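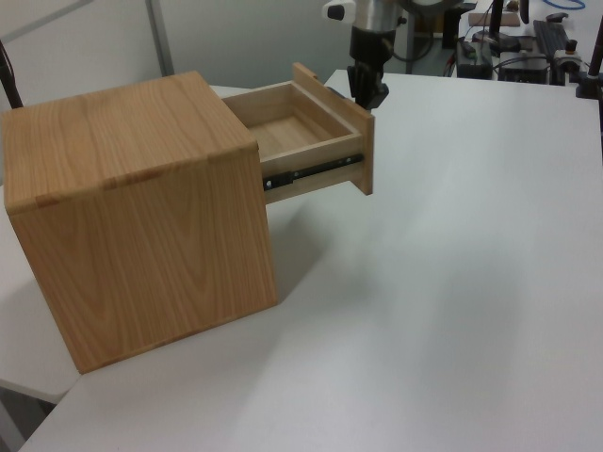

Purka Trust opens bookings for its home educators' art programme

The Purka Trust has opened bookings for its spring programme of art study sessions for home-educated children, with 307 places available across the term. The announcement was made on Jan 24, 2026 by the Trust's learning manager, Nele Kettler.

The programme is aimed at children between the ages of six and eleven and their parents. Each session begins with a single work, which the group looks at in silence before any discussion takes place. Children are then asked to describe it from memory, and the second half of the morning is given to practical work in paint, chalk or cut paper.

This term's subject is still life. Families will start with simple arrangements of bowls and fruit and move on to the way painters have dealt with shadow, glass and folded cloth. A set of picture cards for use at home is included in the booking.

"Many parents have told us that they feel confident teaching reading and arithmetic but less so when it comes to looking at paintings," said Ms Kettler. "We want them to leave with a method they can use at the kitchen table, with whatever books they have on the shelf."

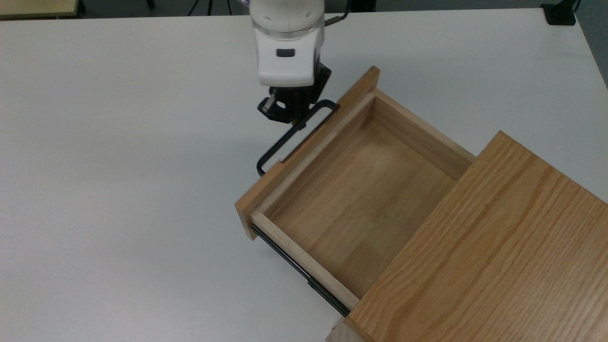

Wooden cabinet with its drawer open, on a white tabletop.

Sessions will be held at Jorkilell House, where the ground-floor studio has been repainted and fitted with lower sinks. Groups are limited to 20 children, and every child must be accompanied by an adult. Younger brothers and sisters may attend free of charge if they are under 3.

Ludger Ostermann, who has taught drawing at Jorkilell House for several years, will lead the practical work. Gunther Grube will take the two sessions on colour mixing. Parents who would like to prepare in advance may borrow titles from the Trust's lending shelf, which now holds 267 books on art and artists – most of them suitable for reading aloud.

The Trust has also confirmed that an exhibition of the children's work will be held in August. Each family may submit one piece per child, mounted on plain card and labelled on the back with the child's first name and age.

Bookings may be made through the Purka Trust website or in person at the Jorkilell House reception desk. A reduced rate applies to families booking for more than one child.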